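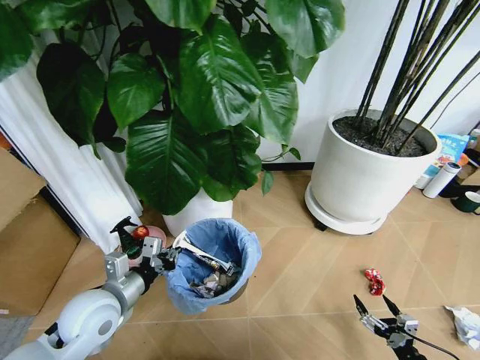 Home Range Notes Barrels Wind Archive About

Barrel log, end of season: throat wear on the 7mm

Posted in September by Đức Tôn

The Skidwood barrel on my prone rifle now has 1184 rounds through it. I pulled the stock off after the last match at Trandmont, cleaned everything down to bare steel, and went through the log to decide whether the barrel goes another season or gets replaced over the winter. These are my notes, mostly so I can compare them with the next one.

The rifle is a single-shot bolt action in a 7mm cartridge, shot from a front rest and a rear bag, nearly always at 600 yards. The bullet has been the same 162 grain match bullet from the start. I bought enough of one lot to cover the expected life of the barrel, and that was the most useful decision I made with this rifle. When something changed on paper, I had one less thing to suspect.

How I measure the throat

I keep one bullet from that lot in a small labeled bag and never shoot it. Each time I check the throat, I use the same bullet, the same modified case and the same comparator insert, and I take the reading five times. I throw out the highest and lowest and average the rest. The readings usually agree to within a thousandth of an inch if the chamber is clean. If they don't agree, there is carbon in the throat, and I go back and clean again before writing anything down.

Light pressure matters. The bullet can be pushed into the lands with your thumb far enough to spoil the reading, and it will stick when you pull the gauge out. I let the rod slide forward under its own weight with the muzzle pointed slightly down, then lock it. This is slower, and the first reading of each session is nearly always the odd one.

The log shows the lands moving forward quickly in the first part of the barrel's life, then at a steady crawl, then a little faster again since midsummer. That last change lines up with two hot matches where I fired long strings with short gaps. Pair firing is easier on a barrel. At Trandmont we shoot strings on electronic targets, so the shots come as fast as you care to send them, and I sent them too fast.

What the borescope showed

I borrowed a Zalport borescope and went in from the chamber end. The first few inches ahead of the chamber have the usual cracked-mud pattern. The tops of the lands are dull there and the corners are rounded, more on the bottom side than the top. From the middle of the barrel forward, it looks close to new. The crown is clean, with no nicks and an even pattern of residue around it.

I would caution anyone against replacing a barrel on the strength of borescope pictures. Fire cracking looks terrible at that magnification well before it costs you points. I have seen bores that looked like a dry lake bed and still held waterline through a whole match. The target is the test. The borescope is good for finding carbon rings and for checking whether your cleaning is doing anything, and I mostly use it for that.

What the target showed

Vertical is what I track. Horizontal at 600 yards is mostly my wind reading, and no barrel will fix that. For each string I write down the height between the highest and lowest shot, then strike out any shot I called bad at the moment it broke. I don't allow myself to strike out shots after seeing where they landed.

Through spring the vertical was small and boring. In August it opened up by almost half. Velocity spread had also grown a little, but not enough to explain the whole change. I worked through the cheap causes first: action screws at the correct torque, scope base tight, rings tight, firing pin spring checked and cleaned. The rear bag had lost some fill and had a soft spot under the toe of the stock. Refilling it got back perhaps a third of what I had lost.

Then I seated a small batch longer, to follow the lands. I stayed with my existing powder charge and worked up to it again from below, as you should after any change of that kind. Groups came back partway. The remaining vertical seems to come and go with how many rounds have been fired since the last real cleaning, which points at the carbon ring. 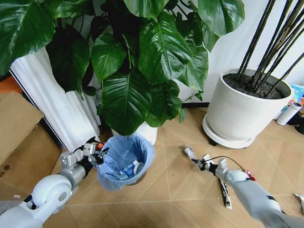

So is the barrel worn out at this point?

Worn, but still usable for club matches, and I would trust it for practice through next spring. I would not take it to a match I had to travel for, as it now needs cleaning sooner than a long course of fire allows.

The plan

I have ordered a replacement blank from Skidwood with the same twist and the same contour. It will be chambered with the same reamer, with the freebore left alone. There was some temptation to add freebore and buy a bit of case capacity, but then my dies, my seating notes and my dummy rounds would all start over, and the gain at this distance is not worth that.

Setting the old barrel back is the other option. The gunsmith would cut off the shoulder end, rethread and rechamber it, and I would lose some length. The labor is the same as fitting a new blank, and the cracking runs far enough forward that a short setback would leave part of it in place. I decided against it.

Two changes to my own habits for the next barrel. I will check the throat on a fixed round count and stop waiting until the groups tell me to. And I will scrub for carbon after every match – a nylon brush and some patience, short strokes in the throat, then patches until they come out clean.

The log itself stays on paper. I keep a copy in a spreadsheet, but the notebook sits in the range bag with a pencil through the binding, and it gets filled in at the bench while the brass is still being picked up.

Next entry will cover fitting and the first rounds on the new barrel, assuming the blank arrives before the range road turns to mud.

Contact | Copyright Đức Tôn | Back to top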